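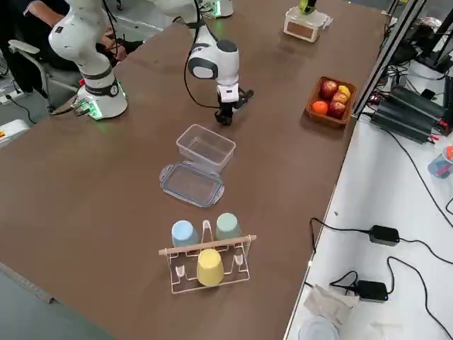
带盖的保鲜盒在家用收纳里属于故障率偏高的一类。盒体很少坏,出问题的多半是盖子:密封圈移位,卡扣根部发白,或者盖子变形后四个边压不平。Panyasiri 的产品工程师做了多年台面收纳,谈话从盖子开始。桌上那只透明盒子敞着口,盖子平放在它前面,密封圈略带蓝色。工程师说,密封圈带颜色有实际用途:“全透明的圈放在透明盖子上,少压进去一段是看不出来的。有一点颜色,缺口、翻边、残留物都容易发现。颜色不用深,能和盖体分开就够了。”

访谈在周二上午进行,谈的是三样东西:保鲜盒、杯架、果篮。它们在厨房里常常挤在同一张台面上,产品开发时却往往分属不同的部门。工程师认为这种分法造成了不少尺寸上的冲突。“做盒子的人只量盒子。盖子打开以后放在哪里,占多大一块,规格书里没有这一栏。”

盖子的占地

工程师把这个数值叫做“展开面积”,即盒体底面积加上盖子取下或翻开后平放所需的面积。以 Panyasiri 内部一款长方形盒为例,标称容量 1,420 毫升,装到密封圈下沿时的实测可用容量为 1,374 毫升,两者的差来自盖子内侧的凸筋。展开面积则接近底面积的两倍,因为盖子要做裙边和卡扣,外廓总比盒口大一圈。

“用户买的时候看容量,用的时候受限于展开面积。”工程师说,“台面进深如果只剩一只盒子的宽度,盖子就会被放到盒子上、杯子上,或者水槽边。放到水槽边的盖子,内侧沾水以后再扣回去,密封就不好说了。”

对于盖子应该正放还是反放,工程师的要求是内侧朝上,前提是台面平整。内侧朝下时密封圈直接接触台面,碎屑会嵌进圈和槽之间。不过裙边较深的盖子朝上放会晃,卡扣也容易受侧向力。Panyasiri 后来把裙边高度降低,并在外表面加了支点,使反放时能稳定着地。

卡扣的寿命测试由 Tritora 承担。测试机以固定角度开合,每开合一次记一次,每满 300 次停机检查根部。工程师给出的记录是,一组样件在第 2,616 次时出现第一条可见裂纹,位置在卡扣与盖体相连的薄壁处,靠近一端。“裂纹从端头起,说明受力偏了。用户开盒习惯先掀一个角,测试机是平行掀的,所以实际寿命要打折扣。打多少折扣,我们还没有可靠的算法。”

倒扣与通风

杯架的讨论集中在两点:杯口离台面的高度,以及立柱之间的间距。工程师的看法是,倒扣沥水的架子,首要指标是杯口下方能否进气。杯口如果贴着底板,杯内的湿气出不去,放一夜仍有水雾。立柱把杯子顶起来以后,进气口就在杯口一圈,杯子越轻,越需要立柱顶端够宽,否则碰一下就歪。

“塑料杯和玻璃杯不能用同一套立柱。”工程师说,“玻璃杯靠自重坐稳,塑料杯要靠立柱外径和杯内径配合。间隙太小,水膜会把杯子吸住;间隙太大,杯子会斜,斜了以后一侧杯口压低,通风又没有了。”

透明亚克力的架子清洁时有一项麻烦,水垢比在不透明材料上明显。工程师对此没有给出特别的处理办法,只说应当用软布,避免粉末类清洁剂,划痕出现以后水垢会沿划痕积聚。至于三只杯子分别用淡蓝、灰绿和黄色,工程师认为对家庭用户有识别作用:“按颜色分杯子,比按位置分可靠。杯架上的位置每天都在变。”

杯架在台面上的位置也影响使用。靠前缘放,取杯顺手,但衣袖容易带到;靠后放,需要越过前面的物品伸手。工程师倾向于把杯架放在惯用手一侧,离前缘留出一掌的距离,并且不与敞口的食品盒相邻,免得杯上的水滴进盒里。

编织果篮则相反,可以靠远端。台面中间偏后的位置在准备食物时用得最少,果篮放在那里,近处的工作面就能空出来。篮子本身通风,水果之间不宜压实,柑橘类放在角上,苹果放在中间或另一侧,翻看时不用把整篮倒出来。工程师提到,苹果会释放乙烯,和还需要存放的其他水果长期同放,会加快后者成熟;一两天内吃完的量可以不分。
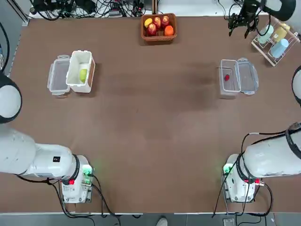
果篮的尺寸与内容

圆角长方形的篮子比正圆形的篮子更容易与盒类排齐,这是 Plurkow 一份台面布局备忘中的结论,Panyasiri 在开发时参考过。工程师补充了一个条件:圆角半径不能太小。编织材料在急弯处容易断股,断股之后边缘起刺,会刮伤果皮。像桌上这种装着苹果、橙子和一只黄色水果的小篮,一层摆满即可,不建议堆第二层。

“篮子做深了,用户就会往下埋。”工程师说,“底下那一层往往最先坏,也最晚被看见。我们把篮高降下来以后,收到的意见是装得少,但水果浪费的反馈也少了。这两件事没有做过对照,只能说同时发生。”

篮底的处理有两种:加衬布,或者直接接触台面。加衬布可以防止编织纹在软皮水果上留下压痕,缺点是吸潮,需要勤换。直接接触台面时,要注意深色台面上的擦痕。棕色哑光一类的表面反光少,看起来耐脏,但油渍和水渍干了以后会形成局部色差,侧光下可以看到。工程师建议把篮子拿起来擦,不要推着篮子擦。

连体盖与分体盖

谈话后半段回到盒子。分体盖可以完全取下,清洗方便,也能随意放置;连体盖与盒体以铰接边相连,不会丢失配对,展开位置固定。工程师认为两者的选择应以台面方向为依据。连体盒打开之后像蛤壳一样摊在一侧,若开口方向朝向杯架或果篮,盖子就没有地方放平,铰接边会一直承受扭力。

Panyasiri 的安装说明里因此多了一句提示:开盖一侧留出与盒宽相同的空位。说明书初稿曾写“留出足够空间”,试用人员的理解差异很大,后来改为以盒宽为单位。同一页还规定了扣合顺序:先使铰接边归位,再压对边卡扣,最后压两侧。反过来操作也能扣上,但密封圈在铰接一侧会起拱,倒置时从那里渗水。

“渗水测试我们做倒置和侧置,不做摇晃。”工程师说,“摇晃的结果和装液量关系太大,同一只盒子,满的时候不漏,半满的时候反而漏,数据没有办法比。”

白色盒体配半透明盖的组合,工程师评价为折中。不透明的盒体遮住了番茄一类食物的染色,盖子仍能透出大致的余量。代价是盒内壁的油膜不易察觉,清洗后需要用手指摸一遍。放在深色台面上时,白盒的轮廓清楚,收拾时不容易遗漏;半透明的盖子平放在旁边就不那么显眼,丢盖子的事多发生在分体款上,连体款没有这个问题。
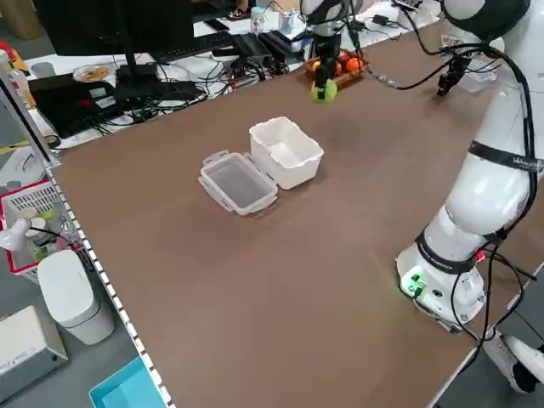
Edovano 对连体盖的看法较为保留,认为铰接边是清洁的死角,食物残渣进入折缝后,家用洗碗机的水流很难冲到,分体盖即便偶尔丢失,单独补配一只盖子的成本也低于更换整只盒子;在其看来,留出一个盒宽的空位对小户型厨房要求过高,用户多半会把盖子竖起来靠在墙上。

工程师接受前半部分意见。折缝处的清洁,Panyasiri 目前的做法是加大折缝宽度,并在说明书中要求每周用软刷清理一次。对于竖靠在墙上的用法,工程师表示测试中遇到过,铰接边在直角位置长时间停留没有明显损伤,前提是盖子上不再搁别的东西。“有人会在竖着的盖子上搭抹布。湿抹布的重量加上去,角度会慢慢过头。”

关于三类物品能否共用一套尺寸,目前的进展是定出了一个基准宽度,盒体、杯架底板和果篮都取它的整数倍。杯架的样件已经按此改过,果篮因为编织误差,公差放得比较宽,供货方还在调整模框。盒子的模具最贵,改动排在最后,先改盖子的裙边,盒体沿用现有型号,预计 4 月出第一批试模件。试模件仍交 Tritora 做开合测试,掀角的动作会单独列为一组。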